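The Pandholm bread swap is back in July, and the rye people are winning

If you have walked past the Vatwood hall any morning lately you will have smelled it before you saw it. The bread swap is on again! Same idea as last summer: bake two loaves, keep one, bring the other, and go home with somebody else's. We had 312 loaves through the door last year, and I'd love to see us beat that.

What has changed is the bread itself. Last July it was nearly all white sourdough, most of it very good, some of it so open you could lose a butter knife in it. This time the sign-up sheet is full of rye, and I blame Pirjo Kemppainen, who brought a dark sour loaf to the spring meeting and sliced it so thin you could almost read through it. By the time the plate got to the back row it was crumbs. She has since given away so much of her starter that half of Pandholm must have a jar of it in the fridge by now.
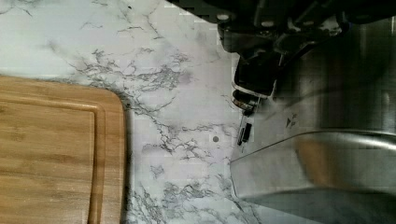
Can I bring a loaf made with store-bought yeast?

Of course you can, and please do. The only things we ask are that you baked it at home and that you write the flours on the tag, along with any nuts, seeds or dairy.

Now, my own rye adventures. My first loaf was a brick. I cut it an hour out of the oven and the middle stuck to the knife like putty. Pirjo laughed (kindly) and told me to wrap it in a dish towel and leave it alone until the next day. I did that with the second one and what a difference! The crust softens, the crumb sets up, and the sour flavor comes forward in a way it just doesn't on day one. My recipe is 800 grams of whole rye with 50 grams of molasses, and I mix it with a wet hand because a spoon only makes me angry. 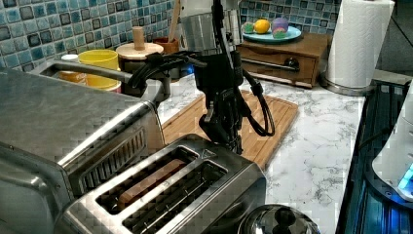

Myrto Kalogeropoulos

I also want to put in a word for day-old bread in general, because the swap always leaves a few heels and halves behind and they deserve better than the compost. Toast is the obvious thing, and rye toast with salted butter and a little honey is my breakfast most of the year. Go lower and longer than you would with white bread, as the dark loaves can scorch at the corners while the center is still soft. White sourdough heels I tear up for tomato salad, with plenty of oil and a good hour on the counter before anyone touches it.
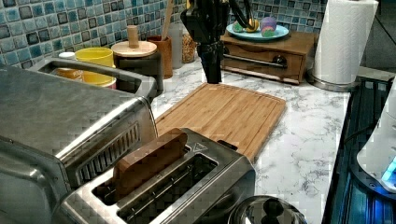
Toast weather, all year round

Freezing works beautifully too. Slice the loaf first, put a bit of parchment between the slices, and pull out what you need. I've kept a sliced rye going like that for weeks, and straight from the freezer it toasts up with a lovely crackle at the edge.

Zoi Dimitriou is running the flour table again, with stoneground rye and spelt from the Gkikas mill by the scoop, so bring your own bags or jars. Doors open at 9 a.m. and the dark loaves will go early.
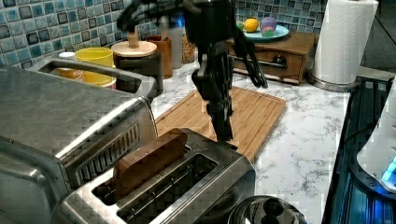

Iraklis Manolakis wrote in after the last issue to say that caraway belongs in every rye loaf and that leaving it out is "a kind of forgetting." I leave it out! But he has promised to bring one of each so we can taste them side by side, and I'm very ready to be talked around.

Loaf tags are in the box by the hall door. Please write your name on the back so people can find you and ask for the recipe.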